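Association Irkano — disques, 78 tours et vieilles chansons
Compte rendu de la réunion de mai
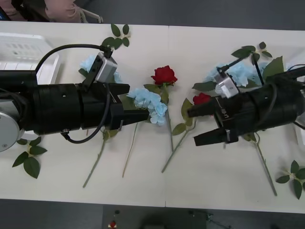 Fleurs artificielles et brins de feuillage sur la table blanche, un hortensia bleu pâle à gauche.

Présents : Mhairi Lamont (préside), Manolis Andreadis, Ourania Tsolakis, Senyo Sowah (notes).
Excusé : Charalambos Karagiannis, a envoyé ses remarques par mail, lues au point 2.
Début 18 h 40.

1. Compte rendu précédent
Adopté. Une correction demandée par Ourania : le lot Hulent a été reçu en dépôt, pas en don. À reprendre aussi dans le registre.

2. Le lot Hulent
600 disques, presque tous des 78 tours, quelques 45 tours au fond des derniers cartons. Tri avancé par Manolis jusqu'à la lettre M. Beaucoup de valses, tangos, chansons de marins, un peu de rebetiko. Doublons mis à part.
Mail de Charalambos : il pense que la série à étiquette verte est un repressage et pas l'édition d'origine. Se base sur les numéros de matrice. Manolis pas convaincu, les numéros gravés ne collent pas avec ceux de la liste. On garde la mention « date incertaine » sur les fiches tant que les deux n'ont pas comparé les disques ensemble.
Discussion un peu longue sur les titres traduits. Même mélodie sous quatre ou cinq titres selon le pays, parfois un autre compositeur crédité. Senyo propose une fiche par mélodie et des renvois vers chaque enregistrement. Ourania préfère une fiche par disque, comme maintenant, avec un champ « autres titres ». Vote : 3 pour la fiche par disque, Senyo s'abstient. Adopté.
Orthographe des interprètes : on recopie l'étiquette telle quelle, fautes comprises, et la forme corrigée va entre crochets. Rappel, c'etait déjà décidé.

3. Numérisation
80 faces faites. Le diamant large est usé, Manolis en a commandé un chez Brendaretti, pas de nouvelle depuis. Relance à faire.
Vitesse : plusieurs disques marqués 78 tournent faux d'un demi-ton, surtout les chants d'enfants. Mhairi demande qu'on note la vitesse réelle de lecture sur la fiche et dans le nom du fichier. Senyo : d'accord pour la fiche, pas pour le nom du fichier, déjà trop long. → fiche seulement.
Pas de filtrage sur les fichiers d'archive. Copie nettoyée à part pour l'écoute, léger, on laisse le souffle.
Face B de la chanson à boire (carton 7) : fêlure jusqu'à l'étiquette. On ne la passe pas. Ourania connait quelqu'un qui a peut-être le même disque en bon état, elle écrit.

4. Soirée d'écoute chez Amissah
Salle confirmée, 20 h, installation à partir de 18 h. Thème retenu : « La même chanson ailleurs ». Deux ou trois versions par air, pas plus, la dernière fois c'était trop long et les gens partaient avant la fin.
Programme provisoire :
— ouverture valse, version orchestre puis version cuivres
— berceuse, version chorale et version guitare seule
— chanson du port, la version lente d'abord (demande de Mhairi)
— bloc danse, à choisir par Senyo
Ourania présente. Textes courts, une minute par morceau. Manolis aux platines.
Entrée libre, caisse à dons à la porte. Feuillet imprimé avec les titres et les interprètes : Senyo, à relire par Charalambos avant tirage.
Question du piano : Amissah demande si on s'en sert. Non.

5. Bulletin
Le prochain numéro a du retard. Manque l'article de Charalambos sur les orchestres de brasserie et la page des questions des lecteurs. Trois lettres reçues sur la chanson du meunier, aucune ne donne la même date. On publie les trois.
Tirage inchangé. Discographie en pages centrales si la place, sinon sur le site.

6. Comptes
Solde 1 000 euros après achat des pochettes neutres. Pas de remarque. Cotisations : relance générale par mail, Mhairi s'en charge.

7. Divers
Étagère du bas à libérer, les albums lourds se voilent. Manolis voudrait qu'on arrête de ranger à plat. Accepté, intercalaires à prévoir.
Demande de prêt d'une école de musique pour deux disques de fanfare : non pour les originaux, oui pour des copies d'écoute.

À faire
Manolis : relance Brendaretti, suite du tri à partir de N
Ourania : courrier pour le disque fêlé, textes de la soirée
Senyo : bloc danse, feuillet, correction du regsitre
Mhairi : cotisations, réponse à l'école
Charalambos : article, comparaison des matrices avec Manolis

Fin 20 h 25. Prochaine réunion en même lieu, date par mail.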